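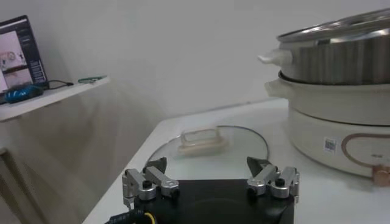
移植版存档问题,工作记录

上午接着查存档。情况和四月那次测试反馈里写的一样:从旧主机版导入的存档,进第三章以后地图标记会丢一部分,角色等级和物品都正常。测试那边给了一份存档,总共 485 个标记,导入后只剩下前面一段,后面的全是空白。之前我以为是读取的时候截断了,在读取函数里打了日志,结果读进来的长度是对的,丢是在后面转换那一步丢的。

旧版的标记表是按区域分块存的,每块开头有一个字节写本块的条目数。新版改成一张平表,转换时先把各块拼起来再排序。问题出在 Bunus 地图。这张图在旧版里分了两块,第二块没有自己的区域编号,沿用前一块的。转换代码碰到编号为零就当成表尾,直接退出循环。排在 Bunus 后面的区域因此都没处理到。

改法很简单,编号为零时沿用上一块的编号,表尾改用总长度判断。改完用同一份存档重导,485 个都在。另外找了三份不同进度的存档,有一份是通关后的,也都对得上。还有一份停在 Bunus 之前,这份本来就没有问题,改前改后结果一样。

要留意的一点:已经用坏的转换导入过、并且在新版里重新存过盘的玩家,标记是补不回来的,除非旧文件还在。现在导入以后旧文件会保留,但是玩家手动清空间的时候可能会删掉。更新说明里最好写清楚,让大家更新以后重新导一次。文案还没写,先记在这里。

顺便把导入界面的进度条也看了一下。走到 70% 会停很久,然后一下跳到 100%。原因是标记转换不计进度,整个算在最后一步里。没有改,只在代码里留了注释。这一版不动界面。

帧率

午饭后换到帧率。Stilness 关卡的港口那段,最差的一帧用了 18 毫秒多一点,目标是 16.6 以内。上次怀疑是水面反射,今天把反射整个关掉,省下来的不多,还是超。后来逐个关物件组,发现是集市棚子下面挂的那些灯。每盏灯都单独投影,白天也照算,只是亮度为零。

在编辑器里给灯加了时间段开关,白天不进投影列表。白天的港口稳定在目标以内了。夜里没有重测,要等新的光照烘焙出来。烘焙昨晚跑到一半断了,日志里只有一句磁盘写入失败,今晚重跑,先把缓存目录换到另一块盘上。

试过把夜里灯的投影距离缩短一半,效果不好,人走近的时候影子会突然冒出来,很显眼。退回原值。也许可以做成淡入,但是淡入那段要同时算两套,省不省还不好说,等夜间数据出来再定。

手柄

手柄震动的事还没有结论。同一段过场,接有线手柄时震动正常,接无线手柄时第二次震动偶尔不来。我这边连着放了好多遍,出现过两次,没有规律。日志显示指令都发出去了。先把重复发送的间隔从两帧改成四帧,放在分支里,不合进主线。谁手边有老款无线手柄的,麻烦也跑一下港口开头那段过场,把固件版本和结果写在这条下面。
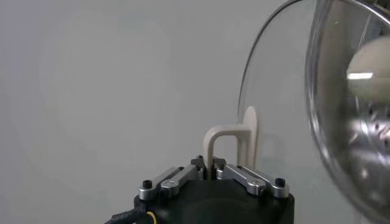 Stuvdale,2019年5月18日

下午后半段的记录,接上面。

Jiang 的新构建拿到了,装到两台开发机上。一台正常启动,另一台卡在标题画面,音乐有,菜单不出来。把那台的语言设成英文就能进去,设回中文又卡住。对了一下字体包,那台机器上还是上一版的,安装程序没有覆盖。手动删掉旧字体包再装,正常。

这说明安装程序比较字体包的时候只看文件名,不看版本。正式更新走的是平台自己的补丁流程,理论上碰不到,但是给外部测试的包用的是我们自己的安装程序,会碰到。在 Jiang 那边的单子里补了一条,附了两台机器的目录对比。

菜单字体本身也有一处要改。物品说明里如果连着出现两个全角标点,换行会把第二个标点放到行首。旧版没有这个问题,旧版的换行是写死在文本里的。新版改成自动换行以后,禁则表只抄了单个标点的情况。补了表,看了物品栏和任务日志两个界面,没再见到行首标点。对话框没有看,对话框走的是另一套排版,明天看。

任务日志里另有一条译文太长,超出框外,已经转给文本那边缩短。框的宽度不改,改了会影响其他语言。

今天提交的内容:
存档转换修正,已合主线。
白天灯光投影开关,已合主线。
禁则表补充,已合主线。
手柄震动间隔,仅在分支。

没做完的:
夜间港口帧率,等烘焙。
对话框换行检查。
更新说明里关于重新导入存档的那一段。
安装程序的字体包版本比较。

还有一个小问题,记一下免得忘。从暂停菜单退回标题再读档,环境音会叠一层,退两次就叠两层。重启游戏以后恢复。旧版有没有这个现象不清楚,明天拿旧机器对一下。如果旧版也有,优先级可以放低,不过我还是想在这一版里修掉,看代码应该只是退出时少停了一个音轨。

烘焙任务下班前已经挂上,缓存目录指到第二块盘,第一块盘上的旧缓存先别删。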